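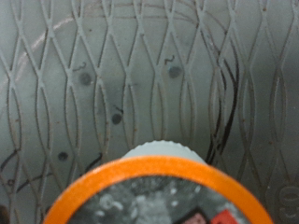

So, can a machine do chores yet. Short answer, sort of. Slightly longer answer below, typed fast before dinner.

I've been keeping a list since May. Two columns, "would let it" and "wouldn't let it". Vacuuming went in the first one years ago. Laundry folding keeps jumping back and forth. Wiping a counter is fine if the counter is bare, and whose is?

The one I care about is picking up after a small messy job. Jar with a lid on it, cap next to it, a bowl with some liquid in the bottom and bits all through it. Takes me a minute, half asleep. For a gripper it's a pile of seperate problems. Thick rim, round lid, textured mat underneath. And the bowl has to stay level the whole way to the sink.

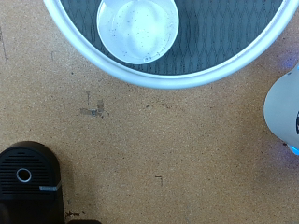 Liquids are where I stop believing the demo videos. Clear water in a white bowl is hard enough for ME to see in bad light. Reinhold Fuchs wrote to me after the last post, he ran packing cells at Bonon for years, and says the shop floor got around this by never letting the mess happen. Same tray, same spot, every shift. His line at the Kosivgate plant did 1356 trays on a good shift and he says it would have failed at his kitchen table by the second cup. I beleive him.

That's the bit people skip when they say factories solved it. Factories solved the tray. At home the bowl is wherever you put it down, with specks stuck up the side, and something with a rounded corner parked next to it.

Current scores, mine, unscientific:

Lift an empty bowl: yes.
Lift a bowl with water in it: slowly, and I'd keep a towel out.
Screw a cap on: 3 tries out of 5 would impress me.
Rinse the bits out, check, rinse again: no. The checking is the chore.

Would I pay for it? Not at the 3502 I got quoted for an arm with no hand on it. Hand is extra. Of course it is.

More when I get to the dishwasher question, which has its own column now. Comments are open, be nice to Reinhold.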